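Robotics Club: Folding Practice Under Way

The Plundport robotics club has started work on its entry for the Condance student challenge. This year's task is folding clothes, and members are recording their own demonstrations with a pair of hand-held grippers. 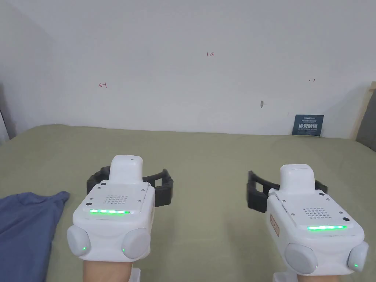
Both grippers over the green sheet, green lights on.

Tadhg Conneely is in charge of the recording plan. Each member does 15 folds per turn, then hands the grippers to the next person. The club wants 2,000 folds on file before the end of May and has 41 so far that passed review. 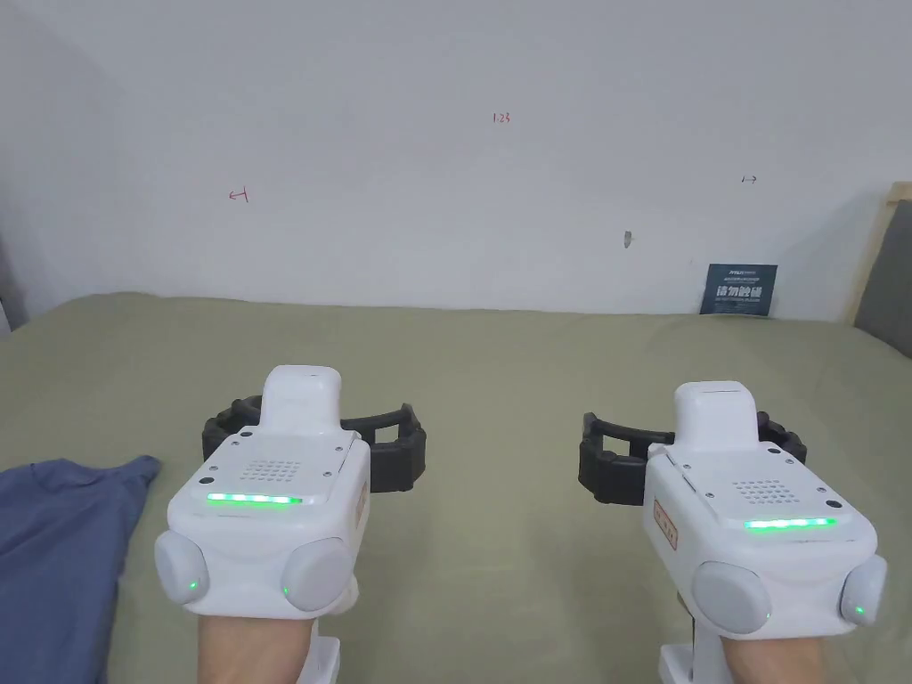
Most of the early recordings were thrown out for rushing. Brendan Brophy, who teaches the club, has asked everyone to slow down at the start of each fold and to keep both grippers in view. New members should read his notes before taking a turn.

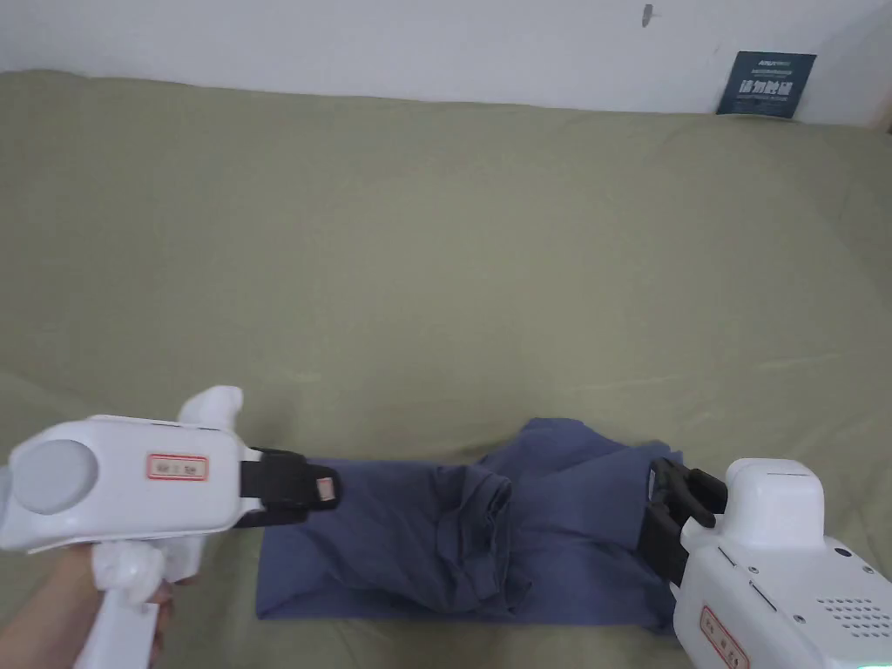

Shirts come first, then trousers, then towels. The Kinsella team will join for the towel sessions and will bring its own grippers. Old clothes in plain colors are still needed and can be left in the box outside the workshop. Practice starts at 4 p.m. and sign-up sheets are on the workshop door.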